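Sunday Sessions at the Robot Club

I have been meaning to write about the robot club since March, and every time I sit down to do it something more urgent turns up, like the gutters or the taxes. So it's Sunday evening, I have a cup of tea and sore feet, and I'm going to get at least some of it down before I fall asleep in this chair.

For anybody new to this blog (hello!), I used to write mostly about vegetable growing and the long, sad story of my greenhouse. Then my younger daughter signed up for a student robotics club, and they were short of grown-ups who could drive and carry things, and I can do both. I went along meaning to stay for one afternoon with a magazine. That was well over a year ago and I never did finish the magazine.

The club is called Gredgate, after the street where it used to meet. It doesn't meet there anymore, but the name was already on the T-shirts. There are high school kids and a few college students who come back to help, and the parents fill in wherever there's a gap. I know nothing about electronics. I was an office manager for most of my working life, and what I'm good at is asking people whether they wrote that down. You would be amazed how useful this is in a room full of teenagers with a robot.

This season the club is getting ready for the Hornon, a regional contest that I had never heard of and now think about while brushing my teeth. The last contest was all wheels and speed, little carts racing around a taped track and crashing into chair legs, and I loved it. The Hornon is a slower sort of thing. The theme is everyday kitchen and household jobs, and each team has to get an arm to move dry goods from one container to another. That's the whole task on paper. Scoop, carry, pour. I read the rules sheet in the car and thought, well, that'll take them a weekend.

Oh, my. It did not take them a weekend.

You and I have been pouring things since we were toddlers and we've forgotten what goes into it. You feel the weight in your hand. You tip a little, you wait, you see how it's coming, you tip a little more. If the cereal all lets go at once you jerk your wrist back before you've even had a thought about it. The students had to sit down and put every bit of that into words, and then into something the arm could use. They spent one whole afternoon passing a measuring cup around the table and pouring rice very, very slowly while everyone else watched their wrists. It looked like a religious service. My daughter came home and poured her cereal that way for a week.

They named their project Zesstead. I asked where the name came from and got three different answers, all delivered with great confidence, so I've let it go. The control program has its own name, Ezzat, and the kids talk about Ezzat the way my grandmother talked about her stove. Ezzat's in a mood. Ezzat doesn't like that angle. Don't rush Ezzat.

As far as I understand it (and please, if you're an engineer, be kind to me in the comments), the students guide the arm through the job again and again, and each run gets saved so the program can learn from it. They want 3,000 runs before the contest. When I first heard that number I laughed out loud, and then I saw that nobody else was laughing and I went and made sandwiches. A good Sunday gets them almost 300. You can do the arithmetic on how many Sundays that means, and I did, on the back of the rules sheet, and then I called my sister to tell her we'd be missing a few family lunches.

The runs have to be different from each other, too, which is the part I find most interesting. If the cup is always in the same spot, the program gets very good at that one spot and goes to pieces when you slide it over by the width of a hand. So between runs somebody moves things. A bit to the left, a bit closer, a different container, a fuller one. The students used to do the moving themselves, and it turned out they all had habits — one of them put everything in a straight line every single time, like a place setting — so now the parents take turns at it. I like this job very much. I'm told I have a good messy hand.

Then there's what to pour. They started with rice, which gets into everything, and I do mean everything. I found rice in the hem of my coat. After that came dried beans, which were nice and heavy but rolled clear across the room when they got loose, and one of the college boys stepped on a few and went down like a tree (he was fine, and very gracious about it). The brown pellets have been the winner so far. They come out in a tumble, they don't roll very far, and you can see them well against a light surface. They do get into your pockets, though. I've been through the wash with them twice now and I can report that they do not improve.

The afternoons have a rhythm I've grown fond of. Everyone comes in talking, and there's half an hour of noise and plugging things in and somebody looking for the long cord. Then the runs begin and it gets quiet, much quieter than you'd expect from that many young people, and what you hear is the little rattle of pellets going into a cup and then a keyboard. If it's a clean one, somebody says "keep." If it isn't, somebody says "again." I sit with my clipboard and make a mark. Around four the snacks come out and it's all noise again until it's time to go.

I keep the log, as you may have guessed. It started as a spiral notebook and now I have tabs. We had a bit of a disagreement in the spring over whether a run should be kept if a pellet or two ended up somewhere other than the cup. One side said a spill is a spill. The other side said real kitchens have spills and the program had better get used to them. It went on through two Sundays and a good deal of banana bread, and in the end they decided to keep those runs and mark them in their own column. I added a tab. It's green.

What gets me is how patient they are. These are the same kids who can't wait for a microwave to finish. I've seen my daughter reset the same cup thirty times without a sigh, and then come home and sigh at me for taking too long to find my glasses. I don't understand it, but I'll take it.

I took my turn moving things again today, and I made the sandwiches, and I came home with my pockets full.
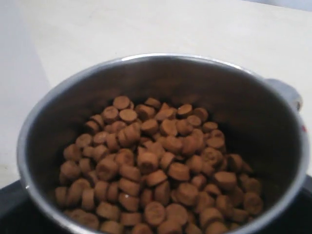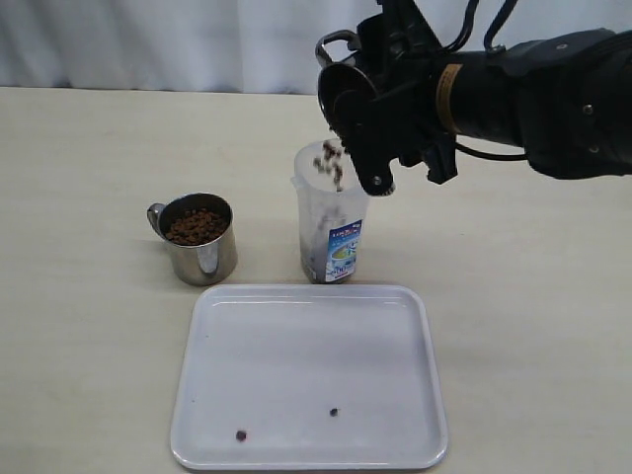 The brown pellets at our Sunday session: heaped in the big steel pot first, then going into the clear cup in the second photo.

We're meeting again next week at the usual time, and I've promised to bring the lemon bars. If any of you have a good way of getting crumbs out of the seams of a canvas bag, please write and tell me, because the vacuum isn't doing it. And for those who've asked, yes, I'll get back to the greenhouse soon. The tomatoes are leggy and I have some opinions about the new potting mix.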